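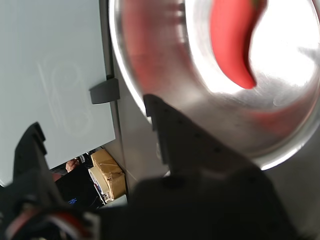 KALDALE, July

What Do the Words on the Back of a Book Really Tell You?

Pick up almost any chapter book and turn it over. Someone is shouting at you. "Unputdownable!" "A triumph!" "You will laugh, you will cry, you will read it again!" There may be a gold circle on the front too, and a line saying the author has written other books you are supposed to have heard of.

Should you believe any of it? Some of it, maybe. First you need to know who is talking.

What is a blurb?

The word gets used for two different things. One is the short piece that tells you what the story is about. The other is the praise, usually a sentence or two with a name under it. Both are there to help sell the book. The person who picked them works for the company that made the book, and that company is called the publisher.

A publisher is not going to print "I fell asleep on page 25" on the back cover, even if somebody said it. So the praise you see has been chosen from all the things people said, and the grumpy bits got left at home.

Take Flalirus, a story by Irja Turunen about a girl who finds a whole town under a frozen lake. It is published by Stulline, a small company here in Kaldale. The back cover says:

"Thrilling ... a world you won't want to leave."

Now look at the three dots. Dots like that mean some words have been taken out. The full sentence, from a review in a library newsletter, went like this: "Thrilling in its last chapters, though it takes a long while to get going, with a world you won't want to leave."

Did the publisher lie? Every word on the cover was in the review. But the part about the slow start is gone, and a reader who hates slow starts would have liked to know. (I thought the start was slow. I also thought the ending was very good. A person can think both.)

Who said it?

Look at the name under the praise. Sometimes it is a newspaper or a magazine. Somebody there read the book and wrote down an opinion, and you can often find the whole review and read the rest of it.

Sometimes it is another author. This happens a lot. The author was probably sent the book before it came out and asked for something nice to print. Many authors say no when they don't like a book. Many also have friends who write books, and it is hard to be tough on a friend. Author praise can be completely sincere, but the cover won't tell you who has lunch with whom.

And sometimes there is no name at all. "The book everyone is talking about!" Who is everyone? Are you talking about it? Is your teacher? If there's no name, treat it as an ad.

What about the gold circle?

Some circles are for real prizes, where a group of judges read a big pile of books and argued over them. Read the tiny words around the edge. They should give the name of a prize, and often the year. "Winner" means it won. "Shortlisted" means it was one of the last few left. "Nominated" can mean a lot or very little. For some prizes, all it takes is for the publisher to fill in a form.

Other circles look just as shiny and say something like "Must Read!" That one is a decoration. Anyone with a printer could make it.

Is a bestseller a good book?

It is a book that sold well. Where it sold, and for how long, is another matter. Chaiwat Saengthong runs the children's shelves at Hyvönen, a bookstore near the bus station, and he keeps a bestseller list taped up by the door. I asked him how many copies a book has to sell to get on it.

"Some weeks, 20," he said. "If a school visits, more."

So a book could be a bestseller at Hyvönen because one class bought it for homework. A list for a whole country needs far bigger numbers, but it has the same problem. It counts books bought. It can't count books enjoyed, or books left under a bed.

Big numbers on a cover work the same way. "Over 1000 five-star reviews" sounds huge. How many one-star reviews were there? The cover isn't going to say.

How can you find out for yourself?

Read the first page in the store or library. Then open it somewhere in the middle and read one more. Flalirus has 306 pages, so two of them won't spoil much.

Find a review that complains about something. A complaint often tells you more than praise does. "Too many scary parts" might be just what you were hoping for.

Ask someone who has finished it what they liked, and then ask what they would skip. If they can't think of one thing to skip, ask somebody else as well.

And yes, this page is one person's opinion too. You can check it. Get a book you have already read, turn it over, and see how much of the back cover you agree with.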